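The Tramimetti comparison is a long-running set of trials of hand-held grippers, started by the Bornach workshop to find out which finger shapes and tracking markers hold up best in ordinary homes. It takes its name from the first gripper tested. The trials were set up by Rhiannon Jenkins, who still edits the results, and they have grown into one of the liveliest sources of practical notes on the subject.

Each gripper is used in pairs, one in each hand, by a person wearing a camera on the head. A full round has 40 short tasks, among them lifting a picture, turning a cup and moving a vase without tipping it. Rounds take place in living rooms and kitchens, where patterned floors and bright furniture give the tracking software plenty to deal with – a much tougher test than a bare lab bench! 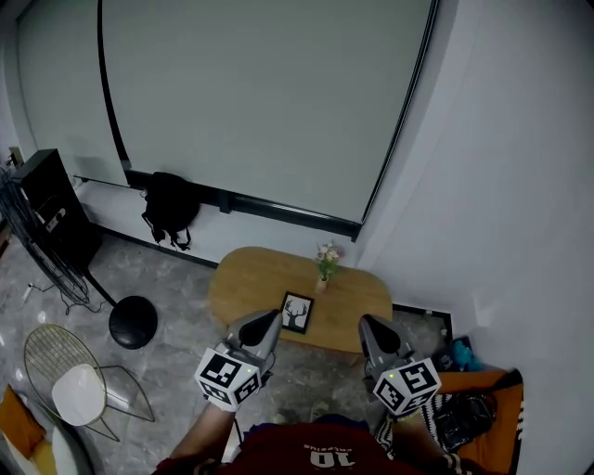

A pair of hand-held grippers with cube markers, at an oval table with a vase of flowers.

Cube markers carry coded squares on several faces, so a camera can still read one face as the wrist turns. Early rounds used flat tags, and these lost tracking in 17 of the 40 tasks. The change to cubes in June was a delight to everyone involved: the next round lost tracking in only three.

Finger tips have been the other main subject. The Zakosden tip, which is narrow and fairly stiff, did very well with thin objects lying flat. The Suksawat tip is softer and wider, and remains the favorite for cups and fruit. Both survived 600 closing cycles, though the Suksawat began to show wear at the edge. A mixed pair, with one of each, is still being tried out.

See also: Fiducial marker, Parallel gripper, Wrist tracking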